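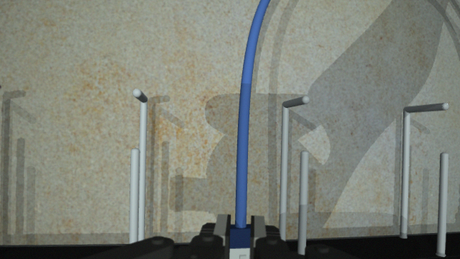
Parking fee increase, Masri Street lots

hboutros
The draft budget has the monthly permit for the Masri Street lots going up in October. Did anyone see what the money is for? I read the summary and it only says "general revenue."

vnambiar73
It goes to the general fund. Page 4 of the operating section. The lots used to have their own account for paving and lights, and that was closed last year.

Idska_Row
Then paving will never happen. The east lot floods every spring.

fadi_d
I don't agree with that. Paving moved to the capital budget, where it has to compete with the other road work. It was getting very little out of the old account anyway.

Idska_Row
Very little is still more than zero. Show me the line for the east lot.

fadi_d
There isn't one this year. I'm saying there can be one.

hboutros
How many permits are there? If it's only a few, I don't see why they bother.

vnambiar73
300 permits. There are 4,000 metered spaces downtown and those rates stay the same. That's my problem with it. People who work on Masri pay more and visitors don't.

zvavra
Visitors already pay by the hour and it adds up. I run a shop there and I'd sooner see permits go up than meters.

Idska_Row
Your staff might see it differently.

zvavra
Two of them take the bus. I asked the other one and she wasn't happy, no.

hboutros
Is it too late to sign up to speak?

vnambiar73
Sign-up is open until noon the day before the hearing. You can send a letter to the clerk too.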